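适合小学高年级读者。文中长度单位一律用厘米。加粗的词在文末的词语表里有解释。

# 一件衣服是怎样从平面变成立体的

布是平的,人的身体有弧度。把一块布直接裹在身上,有些地方会绷紧,有些地方会多出来。做衣服的技术,大部分都在处理这两种情况:绷紧的地方要加布,多出来的地方要把布收掉。

走秀台上的长裙和上学穿的外套,用的是同一套方法。区别在于裁片的多少、面料的种类和花费的工时。下面按制作的顺序来讲,从布料开始,到试穿和修改结束。例子取自 Tarnard 工作室制作的一件大衣,名叫 Kusuma,设计师是 Embla Viklund,制版师是 Lizeth Ríos。

## 布的方向

机织布由两组纱线组成。沿布的长度方向走的叫**经纱**,沿宽度方向走的叫**纬纱**。两组纱线互相垂直,一上一下交错。织布机工作时,经纱一直绷着,所以一般来说经纱比较结实,也不容易拉长。纬纱稍微松一些。

布的两侧各有一条织得较紧的边,叫**布边**。布边与经纱平行。拿到一块陌生的布,先找布边,就能知道经纱的方向。如果布边已经被剪掉,可以用两只手分别沿两个方向轻轻拉,伸长较少的那个方向通常是经向。

沿着与经纱成 45 度角的方向拉,布会明显变长变窄。这个方向叫**正斜**。纱线本身没有变长,变化的是纱线之间的夹角:原来的小方格被拉成了菱形。松开手,菱形大致恢复成方格。

这个现象可以用一块手帕验证。

1. 把手帕平放在桌上。
2. 用手指捏住左右两条边的中点,向两侧拉,记录感觉。
3. 再捏住两个对角,向两侧拉。
4. 比较两次伸长的多少。

设计师会利用正斜。让裙子的正斜方向竖直向下,布料在重力作用下会贴着身体下垂,走动时也能跟着变形。缺点是斜裁的裙子挂久了下摆会变得不齐,所以要先挂一段时间,再修剪下摆。Tarnard 的做法是挂一整夜。

针织布不适用上面的规则。针织布由线圈互相套在一起构成,T 恤和袜子大多属于这一类。线圈可以变形,所以针织布在横向上往往很有弹性。

## 格子和图案

有图案的布要多考虑一件事:图案会重复。从一个图案的某一点到下一个相同图案的同一点,这段距离叫**循环**。循环越大,裁剪时浪费的布往往越多,这是因为左右两片要对齐,裁片在布上的位置不能随意移动。

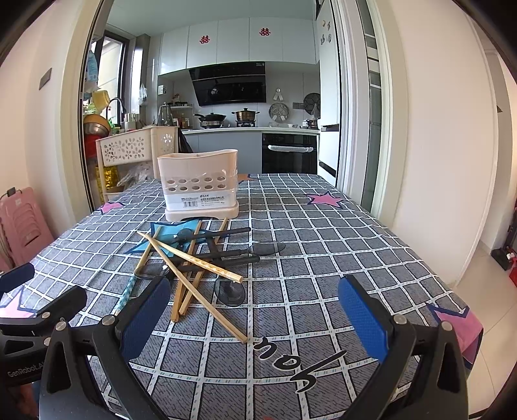

*灰底白格的桌布,格线之间散布着粉色星星。*

格子布的对齐叫**对格**。对格时,制版师先确定几个必须对上的位置,常见的有前中线、侧缝和袖子与衣身相接的地方。横线通常优先对齐,横线错开时看的人很容易发现。竖线在侧缝处常常对不上,原因是侧缝本身是斜的或弯的,这属于正常情况。

图案还分有方向和无方向两种。把布旋转 180 度,看起来没有变化的,是无方向图案。旋转后上下颠倒的,比如字母或者一棵树,是有方向图案。有方向图案的所有裁片都必须朝同一头摆放,不能为了省布把其中一片掉转过来。

绒面布没有印花也有方向。绒毛朝一边倒,顺着摸光滑,逆着摸粗糙,从两个方向看颜色深浅也不同。灯芯绒和丝绒都是这样。

## 量尺寸

量体使用软尺。软尺不能拉得太紧,也不能下垂。量的人站在侧面,被量的人自然站立,正常呼吸。基本尺寸有以下几项:

- **胸围**:绕过胸部最丰满处,水平一周。
- **腰围**:绕过腰部最细处,水平一周。
- **臀围**:绕过臀部最宽处,水平一周。
- **背长**:从颈后突出的骨头到腰线。
- **袖长**:从肩端经过手肘到手腕,手臂略弯。

衣服的尺寸不能等于身体的尺寸。如果胸围完全相等,穿的人吸气时衣服就会绷住,手臂也抬不起来。所以要在身体尺寸上加一个数,叫**松量**。松量分两部分。一部分用于活动,是必需的。另一部分用于造型,由设计师决定,宽大的外套造型松量多,合身的上衣造型松量少。有弹性的面料情况特殊,松量可以是零,甚至是负数,泳衣就是这样。

## 纸样

**纸样**是裁片的图纸,一片纸对应一种裁片。左右对称的部分只画一半,裁的时候把布对折,纸样的中线压在折痕上,展开后就是完整的一片。

纸样上有固定的记号。

| 记号 | 含义 |
|---|---|
| 带双箭头的长直线 | 布纹线,必须与布边平行 |
| 边缘的小缺口 | 对位点,两片缝合时缺口要对上 |
| 尖角形的两条线 | 省道的位置 |
| 小圆点或十字 | 口袋、纽扣的位置 |
| 一侧写有“连折” | 这一边要放在折痕上 |

裁片边缘要比完成后的线多出一圈,这一圈叫**缝份**。没有缝份,布一缝就变小,而且缝线离布边太近,纱线会从边上脱出来。直缝的缝份可以留得宽一些。弯曲的地方缝份要窄,宽了就翻不平。下摆向里折的部分叫折边,Kusuma 大衣的折边是 4 厘米。折边较宽时下摆较重,衣服垂得直。

Kusuma 共有 59 片裁片。这个数字包括面布、里布和衬布。只看外面的人数不到这么多,口袋的内侧、领子的底层和门襟里面的衬都藏在两层布之间。Lizeth Ríos 给每片纸样编号,按身体部位分袋存放,袋子外面写明款式名和尺码。

## 收掉多余的布

用一张方纸包住一个球,纸会起皱。要让纸贴住球面,就得把皱的地方折起来或者剪掉。布也是同样的道理。常用的方法有四种。

### 省道

在多出来的地方捏起一个三角形,把两条边缝在一起,平面的布就变成一个浅的锥形。这个三角形叫**省道**。三角形的底边越宽,锥形越陡。省道的尖端要指向身体凸出的部位,但不能正好到最凸的那一点,要提前停住,否则尖端会鼓出一个小包。

可以用纸做试验。剪一个圆,从边缘到圆心剪一刀,把切口的两边重叠一点,用胶带贴住。圆纸变成了锥形。重叠得越多,锥形越高。

省道可以转移。只要尖端指向的点不变,省道可以从侧缝移到肩线,也可以移到腰线,得到的立体形状相同。制版师利用这一点,把省道放到不显眼的地方,或者藏进一条缝里。

### 分割线

把裁片沿一条曲线剪开,两条边各自修成不同的弧度,再缝到一起,也能得到凸起的形状。足球的外皮就是由许多块拼成的。分割线能同时完成几个省道的工作,代价是裁片变多,缝线变长。

### 褶

把布折叠后固定一端,另一端放开。固定的一端变窄,放开的一端保持原来的宽度。折叠的深浅和间距要事先算好。设裙腰处完成宽度为一份,如果每个褶都折满,布的宽度需要三份:看得见的一层,折在下面的两层。

### 抽碎褶

先用较大的针距缝一行线,再拉住线头,把布推紧。布上会出现很多细小的皱。薄布适合这样处理,厚布堆在一起会太硬。
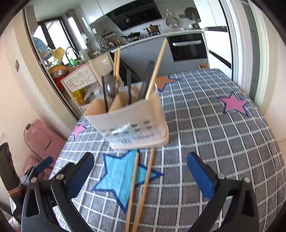
## 算一算 · 圆裙

圆裙是计算最简单的立体服装。它是一个中间挖了圆洞的大圆,圆洞的周长等于腰围。

已知圆的周长等于 2 乘以圆周率再乘以半径。圆周率取 3.14。设腰围是 59 厘米:

> 半径 = 59 ÷ (2 × 3.14) = 59 ÷ 6.28,取 9.4 厘米

所以圆洞的半径是 9.4 厘米。如果裙长是 50 厘米,那么大圆的半径是:

> 9.4 + 50 = 59.4 厘米

下摆的周长是:

> 2 × 3.14 × 59.4,取 373 厘米

下摆比腰围长得多,多出来的布自然形成波浪。这里没有省道,也没有褶,立体形状完全来自内圆和外圆的差。上面的计算没有包括缝份。加缝份时要注意,内圆的缝份向圆心方向加,剪出来的洞比算出来的小。初学者常常弄反,把洞剪得过大,这块布就不能再用于原来的尺寸。

大圆的直径是 118.8 厘米。买布前要看布的**幅宽**。幅宽小于直径时,要把圆分成两个半圆裁,再在两侧缝合。

圆裙上同时存在经向、纬向和正斜。正斜的部分会下垂得更长,所以圆裙也要先挂再修下摆。

## 坯布样衣

纸样画好以后,一般不直接裁正式面料。先用便宜的白色棉布缝一件,叫**坯布样衣**。它没有里布和纽扣,口袋常常只用笔画出位置。样衣的用途是检查纸样。

检查的时候看皱纹的方向。

- 横向的紧皱,说明那一圈太小。
- 横向的松皱,说明那一段太长。
- 竖向的松皱,说明那一圈太大。
- 斜向的皱,从皱的两端找原因,其中一端往往是布不够的地方。

修改直接在样衣上进行。太大的地方用别针捏住,太小的地方剪开,垫一块布补上。修改完,把样衣拆开,压平,照着它改纸样。Kusuma 做过 5 件样衣。第一件的袖子抬不起来,Lizeth Ríos 把袖窿底部提高,并改变了袖山的弧度。很多人认为袖窿越大手臂越自由,实际情况常常相反:袖窿底部太低时,抬手会把整个衣身一起拉上去。

样衣所用的布要与正式面料的厚薄接近。用薄棉布试厚呢大衣,试不出领子翻折时占用的厚度。

## 裁剪

先把面料熨平。会缩水的面料要提前下水或用蒸汽处理。然后把所有纸样摆到布上,这一步叫**排料**。排料要满足三个条件:布纹线与布边平行,图案对得上,剩下的布尽量少。排料和拼图类似,大片先放,小片填进空隙。

工厂里由电脑排料,一次可以叠很多层布,用机器裁。Tarnard 的工作台上仍然用剪刀,一次最多裁两层。剪刀的下刃始终贴着桌面,布不要提起来。剪完后先不取下纸样,等对位点都标到布上再取。

裁布的剪刀不能用来剪纸。纸里含有矿物填料,会让刀口变钝。

## 缝合与熨烫

缝纫机用两根线。上线穿过机针,底线装在下方的梭芯里。机针带着上线穿过布,形成一个线圈,旋转的梭子钩住线圈,让它绕过底线。两根线在布的中间互锁。如果锁结露在布的正面,多半是上线太紧或底线太松。露在反面则相反。

缝合的顺序有规律:先小后大,先平后立。口袋要在衣身还平摊着的时候装好,合成筒状以后再装就很难操作。Kusuma 的顺序如下:

1. 在需要硬挺的裁片上粘衬布。
2. 缝省道和分割线。
3. 做口袋。
4. 缝肩缝和侧缝。
5. 做领子,装领子。
6. 做袖子,装袖子。
7. 缝里布,与面布连接。
8. 折下摆,钉纽扣。

每缝一条线,熨烫一次。熨烫能让线陷进布里,也能把缝份分开压平。弧形的缝要放在圆弧形的垫子上烫。羊毛受热受潮后能够变形,冷却后形状会保留一段时间,所以好的呢大衣有一部分弧度是熨出来的。熨斗温度很高,小读者操作时必须有大人在旁边。

## 走秀前的试穿

样衣是按一种尺寸做的,走秀的模特身材各不相同,因此每个人都要单独试穿。试穿时要拍照、编号,并记录配套的鞋子。鞋跟高度影响裤长和裙长,换鞋就要重新量下摆。

Kusuma 在 Pollport 的一座旧粮仓里展出,时间在三月。那里没有暖气,地面铺的是石板。Embla Viklund 在试穿时让模特走完整条路线,包括台阶,再检查三件事:下摆是否碰到鞋跟,袖子是否转到一边,领子是否还贴着脖子。站着合身的衣服,走起来可能不合身。

后台每件衣服都挂在单独的衣架上,衣架上有一张卡片,写着出场顺序、穿衣步骤和扣子的扣法。大衣用宽肩衣架。针织衫平放,挂起来会变长。布罩由 Gokeo 供应,用的是透气的棉布,塑料罩会积存潮气。

## 词语表

**经纱**:沿布长方向的纱线。

**纬纱**:沿布宽方向的纱线。

**布边**:布两侧织得较紧的边。

**正斜**:与经纱成 45 度角的方向。

**循环**:图案重复一次的距离。

**对格**:缝合时让两片布上的格线连接起来。

**松量**:衣服尺寸减去身体尺寸所得的数。

**纸样**:裁片的图纸。

**缝份**:完成线以外多留的布。

**省道**:为了收掉多余的布而缝起的三角形。

**幅宽**:布从一条布边到另一条布边的距离。

**坯布样衣**:用来检查纸样的试制品。

**排料**:把纸样摆放到布上的过程。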